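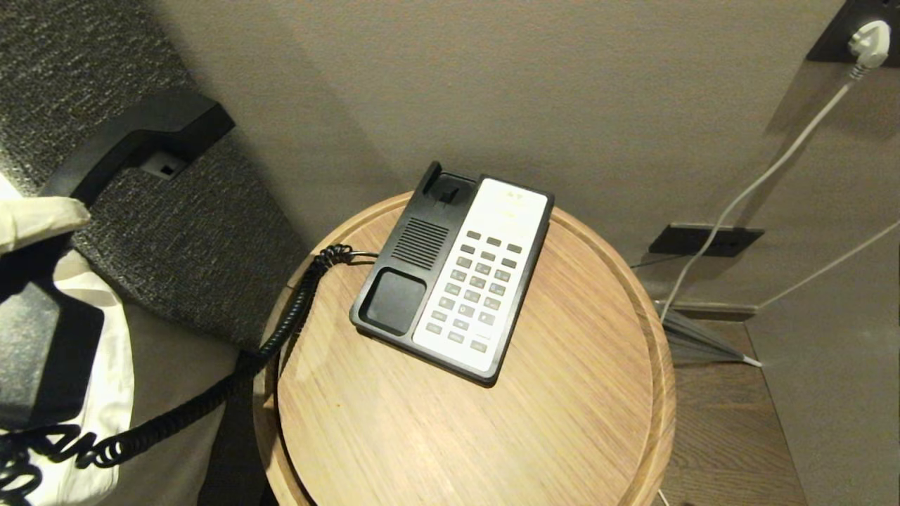
Can a robot make a phone call? The kids in the Gralletti Robot Club say theirs can, and they have named the project Louro. I'm not so sure. Making a call is a lot of little jobs stuck together, and picking up the handset is only the first one. Look where the handset has ended up, pressed against the headboard of the bed. You would move it to your ear without thinking. A robot has no idea that ears matter unless a person builds that into its instructions.

So how does it learn? In this club, a student steers the arms through the job again and again, and the computer saves every move. By December they had saved 236 tries. Then the computer looks for patterns and attempts the job alone. People call this "learning," but I think that word is too big. You learned to use a phone after watching someone a few times.
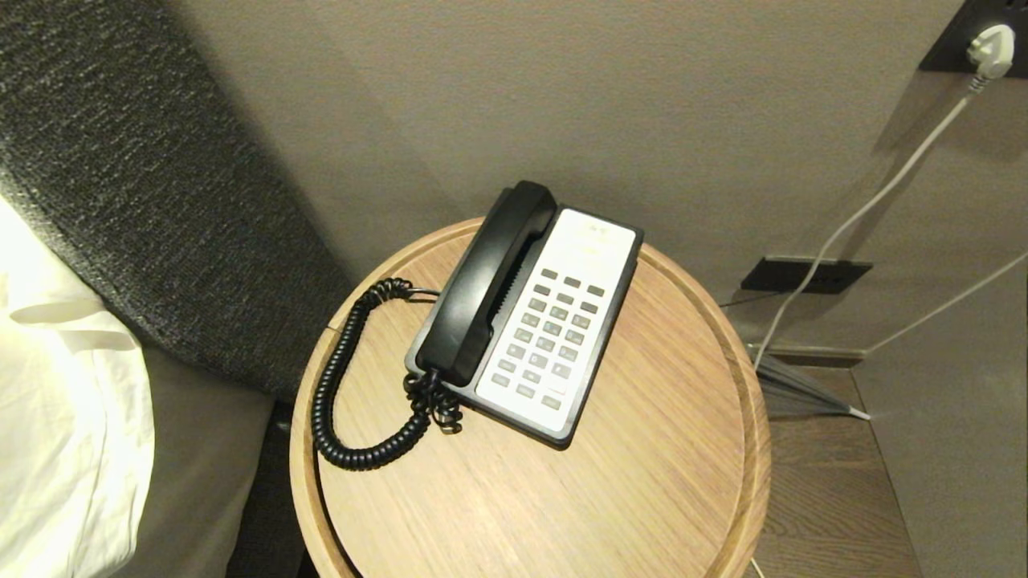 Cords are another headache. A block keeps its shape when you push it, so a robot can make a good guess about where it will be next. A curly cord is different. The one on this phone loops out over the table and bunches up in a tangle by the corner, and the next time it could be lying some other way. Your fingers would sort that out. A robot may never have met that exact tangle before.

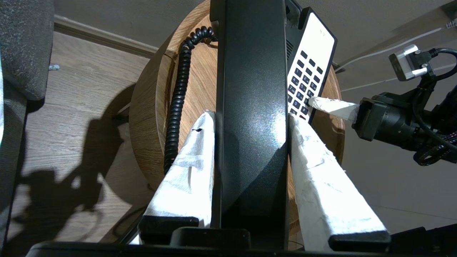

Two grippers, one phone: the first has the handset and the second is on the keys.

Pressing a button sounds easy too. Push too softly and nothing happens. Push too hard and the whole phone slides away — try it at home with one finger.

When somebody tells you a robot can do something, ask these questions:

How many times did it try?
How many times did it work?
Did a person help?
What happens if you move the table?

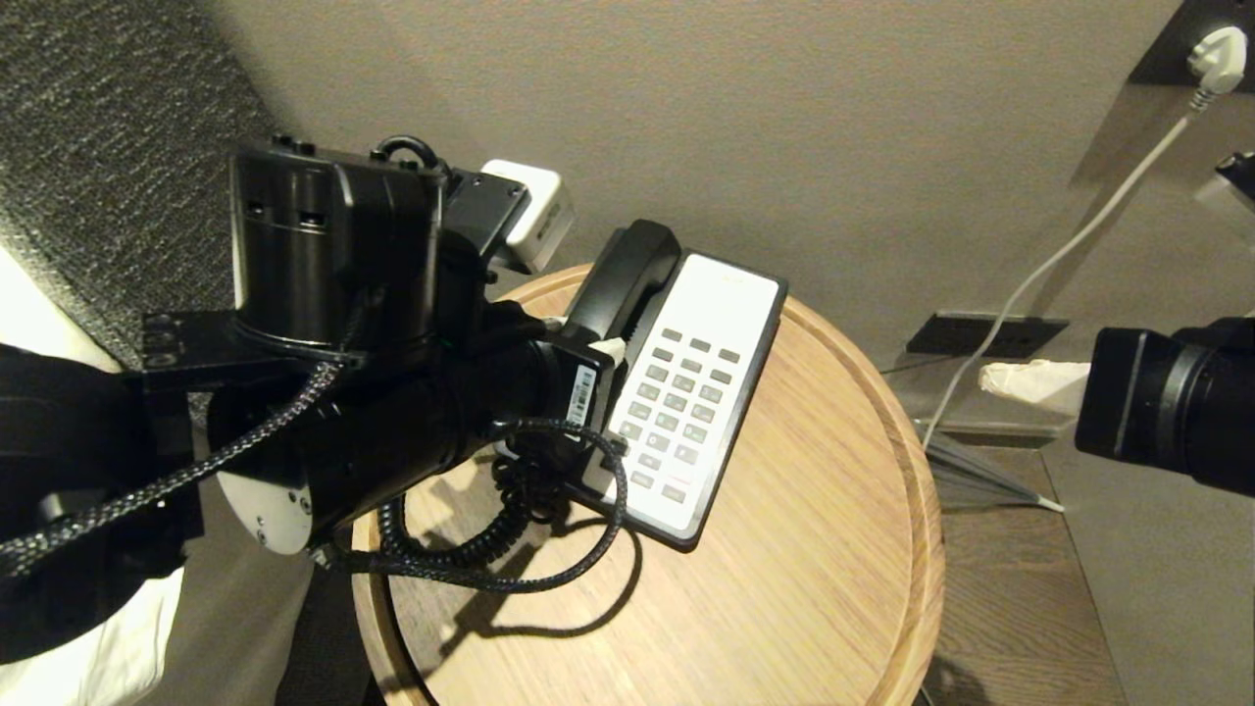

The last question is my favorite. The club's goal is 30 calls in a row with the table in a new spot each time, and they haven't gotten there yet. I hope they do. Until then I'll say the robot is practicing, and I'll dial for myself.

Last updated: Sunday, January 16, 2022

Get our kids' science newsletter! Ask a grown-up before you sign up.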